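We use cookies to remember your basket. Accept | Settings

Dokero Twin Bench Kit

If you've been dreaming of a pair of arms in the spare room or at the back of the shared workshop, this is the kit we kept wishing somebody would sell us – so in the end we put it together ourselves! Everything bolts to one long black plate, which sits on a slotted aluminium rail, so both arms stay put while you fiddle (and you will fiddle, we all do).

Each arm has a gripper and its own little controller board on the front of the rail, with lights you can see from your stool. The cables are purple, mostly so you can find them again.

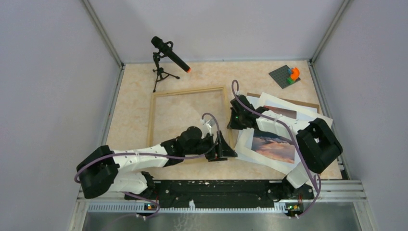

Allow yourself an evening for the wiring and another for calibration. Hazem Younis wrote the build guide and it runs to 60 pages, but don't let that put you off, a good many of them are drawings. You'll want a solid table and plain walls on three sides if you can manage it.

Order code 2101. Spare fingers come in packs of 11. Next batch leaves us in July.

Comments

Ermelinda Valente: Mine went together nicely, though I had the left shoulder on backwards to begin with. Page 3 is clearer on this than I was.

Preben Eskildsen: Does it fit the older Laxdal rail?

Related items
Kinel gripper pads
Laxdal rail feet
Clesirance cable clips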